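In praise of the slow bus

I have been taking the bus from Graranness to Flilness since the spring, and I have come round to thinking it is the best part of my week. It takes a good hour longer than driving, and it stops at every farm gate and chapel along the way, and my family think I have gone a bit soft – perhaps I have!

The council wants to cut it, of course. The figures handed out last August said 2,697 people had used the service that year, against 938 journeys run, and we were all meant to look at those and feel ashamed of ourselves. I couldn't manage it. A library isn't judged on how crowded it gets on a wet Tuesday, and I don't see why a bus should be.

What I would miss is the talk. I have been given rhubarb on that bus, and a recipe for it, and a very firm opinion on hedges (I still don't agree, but I have trimmed mine). 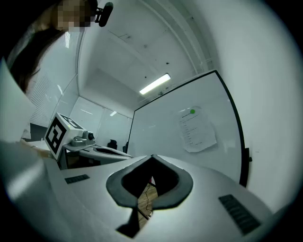 So I shall be writing to the council again, at some length I'm afraid, and I do hope a few of you will too.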